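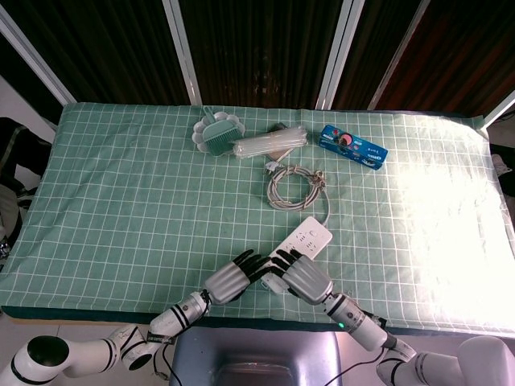 Clearing the table comes before everything else in this section, because the Callano wipe-clean cover can't be fitted, cleaned or stored with things standing on it. Most tables collect more in a week than people expect. A grid-patterned cloth like the mint-green one here may be carrying a power strip with its cable, a dustpan and brush, a bag of drinking straws and a box of Oreo cookies, and each of those goes somewhere different. Work through the steps in order, and allow 20 minutes the first time.

## 4. Clearing and cleaning the covered table

### 4.1 Before you start

You will need:

- one Getitz storage tray, or any shallow box
- a soft cloth and a bowl of warm water
- washing-up liquid
- a dry tea towel
- a dustpan and brush

Put the tray on a chair beside the table. Don't put it on the floor if there are small children or pets about.

### 4.2 Electrical items

Always take these off first.

1. Switch off at the wall and pull out the plug. Hold the plug itself, not the cable.
2. Unplug anything still connected to the power strip.
3. Lift the power strip with both hands, one at each side. Dragging it can mark the cover.
4. Wind the cable into a loose loop, a little wider than your hand. Leave a short length free next to the strip so that the joint isn't bent.
5. Fasten the loop with a twist tie. Two turns are enough.
6. Lay the strip in the tray with the sockets facing up and the coil beside it.

**Caution:** Never wipe the cover while a power strip is on it, even if the strip is switched off. Water can run along the surface and into the sockets.

**Caution:** Don't use a power strip while its cable is tightly coiled. The cable can overheat and may soften the cover underneath.

### 4.3 Food and kitchen items

1. Close opened biscuit boxes and put them back in the cupboard. If the inner wrapper is torn, move the biscuits to a tin.
2. Fold over the top of any bag of straws and clip it shut. Straws kept in an open bag pick up dust.
3. Look underneath bags and packets before you move on. Flat things such as place mats, phones and letters are easily missed and end up wet.

### 4.4 Brushing off crumbs

1. Start at the back edge and brush towards yourself in straight lines. On a cover with a printed grid, follow the rows.
2. Hold the dustpan just under the front edge and sweep the crumbs in.
3. Empty the pan straight away.
4. Knock the brush against the inside of the bin and put it away in the pan, bristles down.

**Note:** Keep a separate brush for the table. One that has been used on the floor will carry grit, and grit scratches the coating.

### 4.5 Wiping

1. Add a few drops of washing-up liquid to the water. The water should be no hotter than 40 °C.
2. Wring the cloth out well and wipe the whole surface, including the border and the part that hangs down.
3. Go over it again with clean water.
4. Dry with the tea towel. Pay attention to the corners, where water sits in the folds.

Sticky patches can be covered with the damp cloth for a minute or two and then wiped. Don't scrape them. Bleach, scouring cream and nail varnish remover will all take the print off.

**Note:** Strong sun on a shiny cover hides smears. Check the surface from the other side of the table, or draw the curtain – you will see straight away what has been missed.

### 4.6 Putting things back

Wait until the cover is fully dry. Electrical items go back last, and only if they are needed on the table. If the power strip is used there every day, stand it on the Benkirane cork mat (part 389, sold separately) and run the cable off the back edge, away from knees and chair legs.

### 4.7 Storing the cover

Roll it, printed side out, around a cardboard tube. Folded covers keep their creases, and after a winter in a drawer these may not come out. Small creases usually drop if the cover is left on the table overnight.

For replacement clips and tubes, see section 6.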